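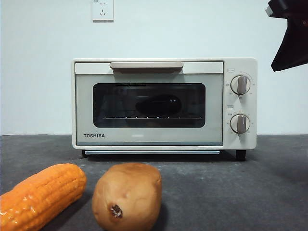 Alden Dye Shed, Workshop Book, p. 668

2024-10-28

5 min read

Eucalyptus, second round. The orange is back!

Started the big pot early with the bark and leaf mix from the windbreak. In August we got mustard, mustard and a sort of sad tan, and I was ready to blame the trees. Today the first skein came up a proper burnt orange before lunch and I went and stood in the doorway with it for a good while, just turning it over in the light.

What changed from the August batch:

Leaves only went in dried. Last time half of them were fresh off the branch. These had been hanging in the carport in onion bags for weeks and smelled wonderful when I tipped them out.

Rainwater all the way through, none from the bore. The bore water dulls everything, I'm sure of that now. The madder sample from the bore tap has the same brown cast as the August skeins.

Longer simmer, and a lower one. I kept it just trembling and left the lid on. The colour seems to need the time. At the one hour mark the bath looked like weak tea and I very nearly gave up on it again. By the third hour it was red-brown and there was a lovely oily shimmer on top.

No mordant on skeins A to D. Alum on E and F.

Weights: 2,000 g dried leaf and bark to 800 g dry wool. That is a lot of leaf, I know, but I wanted to see what the top end of the colour looks like before we start being thrifty. Next time halve the leaf and see what we lose.

Wool. Two sorts in the pot. The Kasine two-ply, which is what we always use for tests, and four skeins of the Vukadinović grey. The grey is the real surprise. I only put it in to fill the pot, and it has come out a deep foxy colour with all the darker fibres still showing through, so it looks heathered. I want a whole jumper of it. The Kasine is brighter and flatter, good clean orange, exactly what people ask for at the market table.

Skein by skein, wet, straight out of the bath:

A (Kasine, no mordant): bright orange, slightly paler under one tie. Tie was too tight. My fault.
B (Kasine, no mordant): same as A, even all over.
C (Vukadinović grey): fox.
D (Vukadinović grey): fox, a bit darker, it was at the bottom of the pot.
E (Kasine, alum): yellower. Pretty, but it's a different colour altogether.
F (Vukadinović grey, alum): olive gold. Did not expect that and would love to know why. Worth another go by itself in a small pot.

Remember these will dry lighter. Rewrite this list once they are dry and have had a wash, and put the snippets in opposite.

pH. The Cinurix strips read between 5 and 6 for the whole simmer, which matches the older notes. I split off a jar of the bath and added a splash of vinegar, and the test thread came out a touch redder. Another jar with a pinch of washing soda went brown straight away. Not a nice brown either. So vinegar is worth trying on a full pot, soda isn't.

The Cinurix tub is getting low. Please close the lid properly, the top few strips had gone pink on their own and I had to throw them out.

Second dip. Put two fresh skeins of the Kasine through the same bath after lunch without adding anything. Much softer, a peach or apricot, and I think I like it more than the first lot. They'd sit beautifully next to the indigo blues from winter. Third dip is in there now with the heat off and can stay until morning.

Iron jar. Dipped one end of a peach offcut in the iron water, count of ten, and it went charcoal with a green edge where the two colours meet. If we could control that edge we could do whole skeins half and half. I tried a second bit with a slower dip and the line wandered all over the place. Clamping the skein between two bits of dowel might hold it. Must try!

Rinsing. Let everything cool in the pot before lifting it out. I was impatient with A and there's some fuzzing on the outside strands. B waited and is perfectly smooth. Three rinses in rainwater, the last one nearly clear. Skeins are on the line on the shady side, unweighted.

Bark by itself. Kept back a handful from the fallen limb near the gate, the stringy stuff, and soaked it cold in a jar. So far the water has gone a dark red-brown and it smells like a wet fence. I'll leave it and look again in a week. If it gives colour cold we can run jars all summer without lighting the burner, and the shed gets hot enough as it is.

Spent leaf has gone under the lemon tree.

Stock. Market tally in the front of the book says 2,481 m of the two-ply left before today, so there is plenty for another round, though I'd like to get more of the Vukadinović grey in before the shearing clip is spoken for. Even one more bag.

Next:
- Half the leaf, same wool, same time
- Vinegar in the full bath
- Skein F again, alone, small pot
- Dowel clamp for the iron dip
- Light test: half of each snippet under card in the north window

Pot scrubbed, strainer still needs doing. There's a ring of resin on it that laughs at dish soap, so I've left it soaking in the tub.

Contact the shed | © Alden Dye Shed | Back to top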